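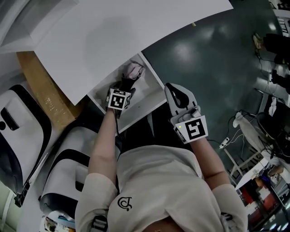
MARKHAM, November 15, 2024 – Mevar Home Storage today announced the opening of its Drawer and Closet Service to all households in the Markham area. The service helps residents sort, fold and put away clothing and household linens in the furniture they already own. It has been offered to a limited group of customers since March and is now available by appointment, six days a week.

The service covers dressers, nightstands, under-bed drawers and built-in storage units. Each visit begins with a short conversation about who uses the room and which items are needed every day. Drawers are then emptied one at a time, and the contents are placed on a bed or table. Clothing is divided by type, folded to the height of the drawer and returned. Items that the customer no longer wishes to keep are set aside in bags for the customer to review before anything leaves the home.

"Most of the calls we receive concern a single drawer that has stopped closing," the company said in a statement. "Small pieces of clothing work their way to the back, and the drawer is filled again on top of them. Our staff are trained to start at the back and to check the space behind the drawer as well."

Mevar has prepared a printed guide to accompany the service. The guide explains 12 methods of folding, including methods for knitwear, fitted sheets and children's clothing, and gives advice on washing out drawer interiors with mild soap and drying them fully before use. Customers receive a copy at the first visit. Additional copies may be requested at no charge while supplies last. A total of 3000 have been printed.

Drawer dividers for the service are supplied by Drurko, which produces them in white and gray. The dividers are cut to size in the home and require no screws or glue. Customers are under no obligation to purchase them, and staff will use boxes or trays already in the household when these are suitable.

Repairs to furniture are not part of a standard visit. Where a runner is bent or a drawer front has come away, customers may be referred to the Michalík workshop, which will provide a separate written estimate. Mevar receives no payment for these referrals.

A standard visit lasts three hours and is intended for one bedroom or one hallway closet. Larger homes may book several visits, which need not be on consecutive days. A follow-up visit may be scheduled within six months of the first, at a reduced rate, to adjust the arrangement for a change of season or a growing family.

Appointments may be made by telephone or in person at the Mevar showroom in Markham. Evening appointments are available on request. Customers are asked to do any laundry before the visit, and to clear a surface large enough for the contents of two drawers.

About Mevar Home Storage

Mevar Home Storage sells and installs shelving, drawers and closet fittings for private homes. The company operates a showroom and a fitting service in Markham.

Media inquiries may be directed to the Mevar press office.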